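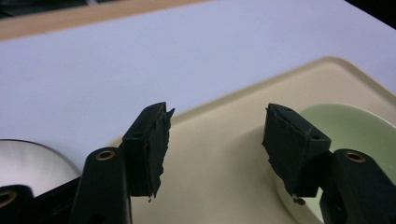 Saturday

Up at 8 and started on the table before breakfast. It has been collecting things since we moved in and I wanted the whole top clear by lunch. Took three trips to carry everything to the bedroom floor, where it now looks worse than it did on the table. Will deal with that tomorrow.

Most of it was paper. I kept the lease, the two letters from the dentist and the receipt for the heater, and put the rest in the recycling. The heater was $396 and has 13 months left on the warranty, so the receipt went in the folder with the lease. Found the spare mailbox key inside an envelope marked "stamps." No stamps.

Wiped the top down twice. There is a sticky patch on the window side that does not come off with dish soap. Tried warm water and vinegar, then left a damp rag on it while I did the dishes. Somewhat better. If it is still tacky on Monday I will ask at the hardware store on Kennedy, although the man there always sells me something bigger than I need.

Kimie Ogura called at lunch. She is coming for dinner next week and offered to bring her folding chairs. I said yes. We have four chairs but one has the bad leg, and I don't want to spend the meal watching whoever is on it. She asked if the table was the same one from the old apartment and I said it was. She remembered it as longer.

In the afternoon I measured for a cloth. The one from my mother is too short at both ends -- it always was, we just used it at an angle. I would like a plain one, nothing with a border. Set a limit of $30 and wrote the measurements on the back of my hand, then washed my hands and had to measure again. They are on the fridge now.

Moved the lamp to the shelf so that the cord doesn't cross the table. The room is darker at that end but there is more space to put down a plate. I may move it back.

Soup and toast for supper, and I ate at the table, first time in weeks. Then paid the electric bill there and put the bill away in the folder straight after.

Back is sore from the carrying. Need to buy dish soap, light bulbs, onions. Call the dentist Monday morning before they get busy.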